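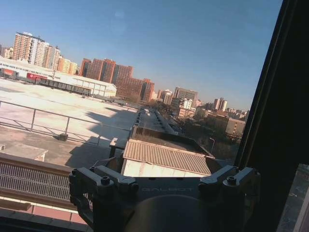 **FOR RELEASE: April 19, 2014**

# Karier completes sheer curtain program on upper floors of Guston building

Karier, a supplier and installer of interior window coverings, has completed the replacement of sheer curtains on the upper floors of the Guston building. The work covers 400 window openings in offices, meeting rooms and shared work areas. It replaces roller screens fitted when the building opened. The contract also includes fabric supply, track hardware, hemming on site and the first two wash cycles.

The upper floors look out over low neighboring buildings with wide, flat, light-colored roofs. On clear days these roofs reflect sunlight upward into the rooms, and the reflected light reaches desks and ceilings from below sill height. The old roller screens were designed to be lowered from the top and were normally stopped partway, leaving the lower part of the glass open. Tenants reported glare on screens and a bright band on the ceiling near the windows. Where the screens were pulled all the way down, the rooms needed electric light in the middle of the day.

A survey of the affected rooms was carried out in February, when the sun is low and the trees beyond the rooftops carry no leaves. Readings were taken at desk height and at the sill, with screens up, at half height and fully down. The survey concluded that a vertical fabric with even transmission from top to hem would treat direct sky light and roof reflection in the same way.

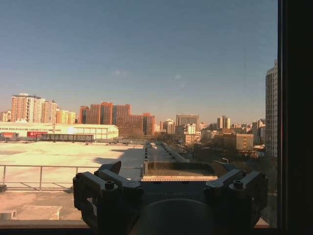 According to Genji Oshima, the reflection from the roofs was the main complaint on the side facing the open skyline, and tenants had asked more than once that the view be kept. Oshima added that several of them had stopped using the roller screens altogether and moved their desks back from the glass, "so we lost floor area as well as daylight."

## Fabric

The fabric selected is Pacheco, a plain-weave white sheer from the Karier standard range. It is supplied in full-height widths, so there are no horizontal seams. Two panels are fitted at each opening and meet at the center. Each panel can be drawn to its own side, and users can leave a narrow gap between them when they want an unobstructed line of sight to the outside.

Three fabrics were hung for comparison. The first, a heavier weave, gave the lowest readings at the desk but closed off the view. The second was lighter and let occupants see out clearly, with too little effect on the ceiling band. Pacheco was chosen on the combined result. Large shapes outdoors, such as nearby buildings and the lines of the window frame, remain readable through a closed panel in daylight. Small detail is softened.

Fullness was set higher than in the earlier trial rooms. The added fabric produces deeper folds, which are brighter on the ridges and grayer in the valleys when lit from outside. Flat-hung samples of the same fabric gave a more uniform surface and were judged too bright at the center of the panel.
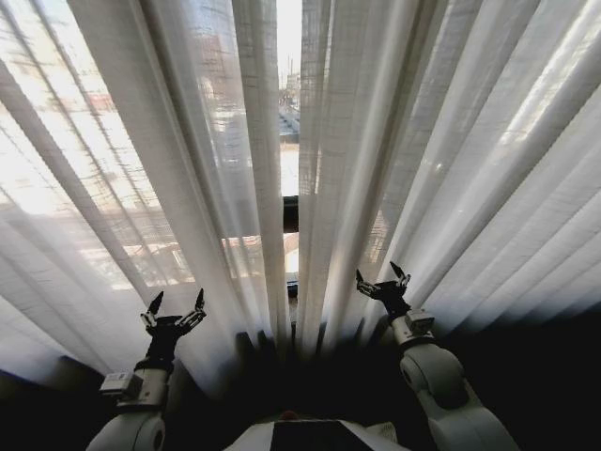

Folds are held at the top by sewn heading tape and left free at the hem. No weights are used in the bottom hem. During the trial, weighted hems knocked against the window ledge each time a panel was drawn, and the ledge finish showed marks. The unweighted hem takes longer to settle after washing but has given no further trouble.

## Track and fittings

Panels run on the Turska track, a low-profile ceiling channel with nylon gliders. It was installed in the existing screen recess without changes to the ceiling. Splices are placed away from the center meeting point to keep the gliders from catching where the panels are moved most often.

The existing window frames are dark and were left in place. No drilling was permitted into the frames, the mullions or the sill. All loads are carried by the ceiling fixings. Where roller screen brackets had been attached to the recess, the old holes were filled and the new fixings offset. 

Angled corner openings needed a separate detail. The track is bent on site to follow the change in direction, and the panel nearest the corner is cut wider than its neighbor so that both stack to a similar depth when open.

## Installation

Work was carried out floor by floor outside office hours. Desks and cabinets within 90 cm of the glass were moved by the tenants before each shift and returned afterward. Panels were hung long, left overnight and hemmed the next day, after the fabric had dropped to its final length. Đạt Châu signed off each floor once the hems had been checked against the sill line.

Openings with a wide view over the lower roofs were hung first at the request of tenants. Rooms on the service side followed. A small number of panels were rehung after inspection for uneven hems, and one width of fabric was rejected for a weaving fault and replaced from stock.

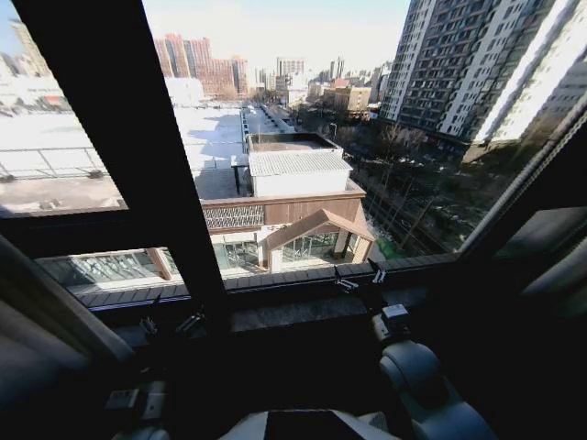 *Upper-floor window with dark frames, overlooking the neighboring rooftops and the city.*

## Care and operation

Panels should be drawn by hand at the leading edge, at mid-height. Pulling on the hem distorts the heading tape. The sill should be kept clear of plants and sharp-edged objects.

Fabric is machine washable at low temperature and should be rehung damp. Ironing is not needed. Gliders can be replaced singly without taking down the track, and a bag of spares has been left with the building office on each floor. Vacuuming with a soft brush is sufficient between washes.

Tenants who still notice glare with both panels closed should report the room number and the time of day. Karier will take repeat readings in these rooms through the summer.

## Availability

Pacheco fabric and Turska track are available for order in white. Track is also supplied in gray. Samples and installation sheets can be requested from the Karier contracts desk.

**Press contact:** Đạt Châu, Karier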